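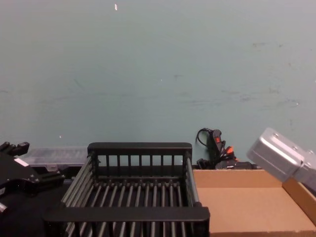
*Dish area, Ovthorpe kitchen, November. The black rack in front of the back wall.*

**Progress report: shared kitchen, Ovthorpe**
Prepared by Ottilie Aigner for the Murthy small grants desk
Period covered: September to November

## Where we are

The kitchen is open and in daily use. Of the five work items in our application, three are finished, one is partly finished, and one has not started. Spending to date is $726. The remaining balance is $373, and we expect to use all of it before the grant closes.

| Work item | Status |
|---|---|
| Dish drying and storage | Finished |
| Shelf labels and cupboard sorting | Finished |
| Replacement faucet | Finished |
| Wall washing and repainting | Partly finished |
| Lidded bins for dry goods | Not started |

## Dish drying and storage

This was the first item on our list and the one the cooking groups asked for most often. Before the grant, washed dishes were stacked on towels along the counter. The towels stayed damp, and the next group often had to move everything before they could start cooking.

We now have a black plastic rack with an open top and a slatted floor. It stands in front of the back wall, with a narrow gap left behind it. We looked at a two-level metal rack first, but it was too tall to fit under the cupboard at the other end of the counter, and we wanted to be able to move the rack to either end. The plastic one is light enough for one person to carry when the counter has to be wiped down.

The house rule is that the last group of the day puts everything away and leaves the rack empty. The rule is posted inside the cupboard door. It was followed unevenly in September. It has gone better since we changed the closing checklist so that the rack comes before the floor. People had been mopping first and then not wanting to walk back across to the cupboards.

Pans are still a problem. The large stockpots do not belong in the rack and are dried by hand. We have asked groups to do these first, while the sink is free. Baking sheets are stood on end in the lower cupboard with a spacer between them.

## Shelf labels and cupboard sorting

All the cupboards were emptied over two evenings and sorted. Chipped plates and bowls were thrown out. Good items we had too many of went to the Estville site, which was short on mixing bowls. Each shelf now has a printed label on its front edge. The labels are plain paper under clear tape, and a few near the stove have already started to curl. We will replace those with something that stands up better to steam.

The upper cupboards hold plates, bowls and cups. The lower ones hold pots, pans and baking sheets. Knives are in the locked drawer, and the key is signed out at the front desk. The Thursday cooking group asked to keep its own spices on site and has been given one shelf for them.

## Replacement faucet

The old faucet was taken out in September and the new one was put in the same day. The handle is longer and easier to use with wet or full hands. There was a slow leak at the supply line during the first week. The plumber came back and tightened the fitting at no charge, and it has been dry every time we have checked since then.

The faucet was the largest single cost in this period. It came in slightly over our estimate. We covered the difference from the money set aside for labels, which cost less than expected.

## Wall washing and repainting

The walls have been washed once all the way around. Grease near the stove came off with ordinary dish soap and a second rinse. The pale teal-gray paint behind the rack still shows faint scuffs and streaks, along with some thin horizontal marks. That section was not included in the first round of repainting, which was limited to the wall beside the stove and the strip under the window.

We plan to do the back wall next. The current paint is matte. We would like to change to a satin finish for this wall because it can be wiped more often. The Jilto paint counter is matching the color for us, and we are waiting for a sample card. If the match is poor, we will paint the wall from corner to corner so that there is no visible patch.

The work needs one full day with the kitchen closed, plus a night to dry. We have not set the day yet. Two of the groups cannot move their sessions this month, so it will probably fall during the winter break.

## Dry goods bins

This item has not started. Our first choice of bin was out of stock when we went to order, and the substitute the store offered was too deep for our shelves. We have measured the shelves again and now have a size that will work. For the time being, flour, rice and oats are in the tubs we already had, with lids that fit well enough. We check them weekly for pests and have found none.

## Money

- Spent to date: $726
- Remaining: $373
- Planned use of the remainder: paint, rollers and drop cloths first, then bins

Receipts are in the shared folder, in the order they were paid. The plumber's invoice was sent late and was added last week. We are not asking for more money or for a change to the end date.

## Changes from the application

We proposed a wall-mounted rail for cups and have dropped it. The wall at that spot would not hold the anchors, and the cups fit in the upper cupboard now that it has been sorted. The money set aside for the rail went toward the faucet labor.

## Next steps

1. Approve the paint color once the sample card arrives.
2. Agree on a closing day with the cooking groups and post it at the front desk.
3. Order the bins in the new size.
4. Replace the curled labels near the stove.

Please let us know if you need the shelf measurements or the bin quote before the next report. Both are ready to send.

Ottilie Aigner
Ovthorpe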